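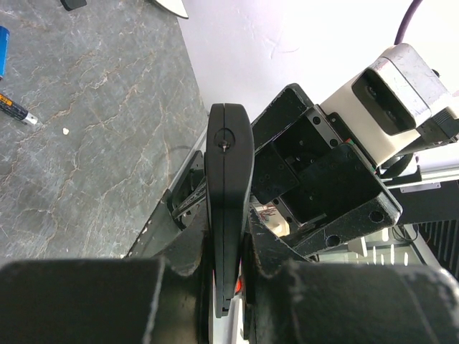
Every December the dead batteries come out of the drawer, and every December someone buys a gadget to sort them. Zollow's new tester costs 18 dollars and promises to rescue cells you were about to toss. I have my doubts.

Salamatu Nutsugah, a repair teacher in Inden, ran 100 used cells through one. It passed 13 that then wouldn't run a wall clock. "It reads voltage and calls that health," she says. Put a cell under load — a flashlight will do — and you learn more for free.

Zollow's Zakhar Kravchuk says the tester is "a first look." The box says "never guess again."

Mixing old cells with new ones is still a bad idea, whatever the little screen tells you. So is the loose pile on the table. Tape the ends, put them in a jar and take the jar to a drop-off when it fills up.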